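Subject: Re: Cledent 'fix' for width dropouts, please hold off merging
Date: February 5, 2020
To: cikoteo-users

4 min read

On the list yesterday, the Perico support account wrote:

> Hi all,
>
> We have looked into the reports of the jaw width reading
> sticking during bedroom and laundry tasks. Our analysis
> shows this is caused by operators moving the grippers too
> fast, so the tracker loses the finger pads to motion blur
> and holds the last good value. The hardware is working as
> designed.
>
> The new Cledent filter finds these stretches and fills them
> in with a smooth curve. We re-ran it on the Agudelo set:
> 2,511 episodes in, 303 flagged, all 303 repaired. We
> recommend everyone turn it on by default and remind
> operators to slow down.
>
> We consider this issue closed.

I don't consider it closed, and I'd ask the Cikoteo maintainers to leave the filter off by default until somebody can answer a few things.

First, "repaired." What does that mean here? As far as I can tell from the Cledent source, it means the filter ran and wrote a number where there used to be a stuck number. There's no check against anything. If the jaws were open over the cloth when the reading stuck, and closed on it when the reading came back, the filter draws a nice gentle close between those two points. When did the fingers really close? The file doesn't know. The filter doesn't know either, but it now says it does, and there's no mask column to warn whoever trains on it. I would much rather have a visibly broken episode than one that looks clean and has the grasp in the wrong place.

Second, the blur story. I'm willing to believe part of it. Anyone who has worked through bed and laundry footage knows how much of it is smeared. People swing the gripper over the sheet to get from one corner to the next and the whole room streaks. But the camera is fixed to the gripper, and the fingers move with it. In the clips I went through, the room goes to mush and the pads and arms stay a good deal sharper than anything behind them, except when the jaws themselves are snapping open or shut. If blur were the whole cause I'd expect the sticking to line up with fast jaw motion. Fast travel across the bed shouldn't do it alone.

So I checked. I pulled 20 of the flagged episodes, picked by random number and not by how bad they looked, and stepped through each one by hand. In nine of them the width froze while the hand was close to still. The pads were plain to see, the operator was lining up on a hem or a corner, and the reading just sat there. I can't square that with "moving too fast." Twenty is a small sample and I won't pretend otherwise, but it's 20 more than the support note shows us.

What do I think is going on? I don't know, and I'd like us to be able to say that on this list without someone closing the ticket. My guesses, weakest first:

- Something to do with light. Our rooms have a bright window on one side and the exposure jumps when the gripper turns toward it. I tried covering the window for a short session and still got a freeze, so I'm not betting on this.
- The second gripper coming into view. Two-handed folding puts one device in front of the other's camera all the time. If the tracker briefly grabs the wrong set of pads and then refuses to let go, you'd get about what we see. I found this in several of the nine but not in all.
- A stale buffer after the July firmware. The first complaint I can find in the archive is from after that update. Archives being what they are, it may only mean people started looking.

None of that is proof. It's a list of things the vendor could rule out in an afternoon with the old firmware and a spare unit, and I've now asked for the old firmware twice.

There's a safety side to this as well, which the note skips. Some groups replay these recordings on an arm. A width value that's been invented tells a real jaw to close early or late. With a pillowcase you get a bad fold. I don't want to find out what you get when the same filter has been left on for a kitchen task, or when someone's hand is in there helping with a corner. Agudelo already had one replay close hard on the mattress edge and bend a finger mount. I'm told that was put down to calibration. Was anyone looking at the width column that day? I've asked for the log and will post it if it comes.

And please, can we stop telling operators to slow down as a first response to everything. We did that for the position drift, and the drift turned out to be a loose screw in the camera bracket. Slow recordings have their own trouble: the fold sits half finished, the cloth slides, and people start moving in a way they'd never move at home. If we teach a policy from that we'll have earned what comes out.

What I'd suggest for now:

Leave Cledent off by default. If you've already run it, keep the raw files, and don't overwrite them with the filtered ones (the batch script does this unless you change the output path, so look before you start it).

Drop flagged episodes from training, or at least mark the stuck stretch and skip the loss there. Yes, you lose data.

If you're recording this week, write down for each session which firmware is on which gripper, left and right. We didn't, and I regret it. 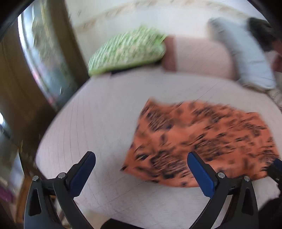 For anyone checking their own sets, step through the approach to the cloth with the width plotted alongside, since that's where most of ours went wrong. A flat line while the jaws are open and waiting is normal. A flat line that carries on past the pinch is the fault, and the filter's threshold misses the short ones, so 303 is probably low. I have a script that prints the suspects without changing any files. It's ugly and it assumes our folder layout, but I'll send it to whoever wants it.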